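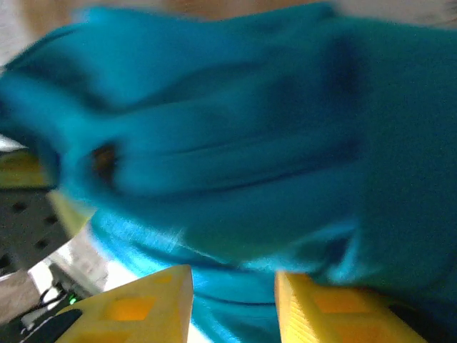
Teal fabric, folds.

Re: [bodywork-list] table linens and September room share

Hi all, quick one between clients so forgive typos.

Diệp Bùi wrote:
> I'm opening two days a week at Lasudlow in September and trying to
> work out costs. The room is 550 a month shared. Do people launder
> their own sheets or send them out? Also does anyone still use
> Bravach oil? My supplier switched me to Fukisance and I'm
> getting complaints that it drags on longer strokes.
> Diệp

Diệp - congrats on the room! 550 is fair if it includes heat. Ask. Mine didn't and I found out in January.

Sheets: I do my own. Sent out for one year, came to 244 a month at my busiest, stopped. Hot wash, half a cup of washing soda, second rinse. Don't let oily ones sit in the dryer, take them out and spread them, they can smolder. Serious about that one.

Oil: yes still on Bravach, the unscented. Fukisance is fine for forearm work and deep stuff where you want some grip, but for a full back I'd cut it with a bit of jojoba. Try it on yourself first. And patch test anybody with nut allergys, put it on the intake form so you're not relying on memory.

My intake form is 2 pages, can send it. Somebody on here had a one page version, was that the La group? Can't find the thread.

Last thing, get the cancelation policy in writing before you open. I lost 181 in no-shows my first month and had nothing to point to. 24 hours notice, half fee, signed at first visit.

Client's here, more tonight if I get a minute

Maksym Lytvynenko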